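Search this site
Enter keywords

4.2 Walls, shoulders and what I mean by a "tired" road

I should say up front that I came to this study for the walls. Radosław Szewczyk and I had already spent a December arguing over how to score retaining walls on hill roads, and the asphalt sort of tagged along. But you can't really look at one without the other (believe me, we tried), so this section takes them together. Our full route was split into 440 short stretches, and the bend I talk about here is one I kept going back to – partly for the stonework, partly for the paint.

Let's start with paint. We gave center markings and edge lines separate scores, and I'm glad we did! On this bend the edge lines hold up well in places, a white one and a yellow one running side by side, while the center marking can be anything from a clear dash to a scatter of specks. Averaging the two would have given us a nice, middling, useless number.

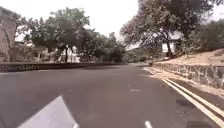 Figure 3. Road surface, edge lines and sandy shoulder on the approach to the bend.

Damian Pietrzak wanted to fold the shoulder into the surface score, and I fought him on it. A dusty strip between the lines and the wall tells you something different from a dark patch on the asphalt itself. We couldn't say from looking whether a patch like that was a stain or a dip, so the form got a box marked "unclear" and we used it freely. Wonbridge, whose scoring sheet we borrowed and then scribbled all over, has no such box. I'd add one.

Now the walls, finally. I sorted them by how the stones are laid: rough courses, or the crazy-paving style where irregular pieces sit in a web of pale mortar. Tõnu Navickas asked me why I cared, and fair enough, but the second kind is a joy to look at and a pain to score. The joints go every which way, so your eye has no straight line to check for a bulge. I ended up scoring the top edge first, then the face, then the dirt at the foot. 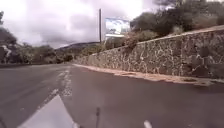

Plants were the other headache. Shrubs that spill over the top of a wall hide the very edge I like to start from, and in those spots I scored only what I could see and left the rest blank. Zbigniew Tokarz scored 30 of the stretches again without looking at my sheet, and we disagreed on 10 of them – mostly over plants, with a couple of grumbles about faded paint. I've kept both sets of scores in the table in Section 4.3.

Last updated: 2 October 2023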